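Last updated: April

I bought the Sevum hand grippers for $386 a pair, and after a couple weeks I like them a lot more than the Farquharson set. The squeeze is light, the linkage feels smooth, and thin plastic containers don't scare me anymore!

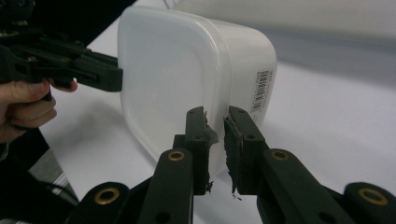 Pads are my main gripe — mine got ragged fast, and I wish spares came in the box. Craig McIver glues his back down, but I'd just order new ones. 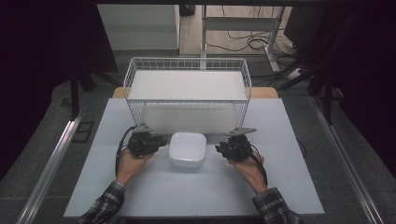 Small bowls are where I'd tell you to start (easy on the wrists). The cables do tug a bit when you reach, so leave some slack. I'd still buy them again.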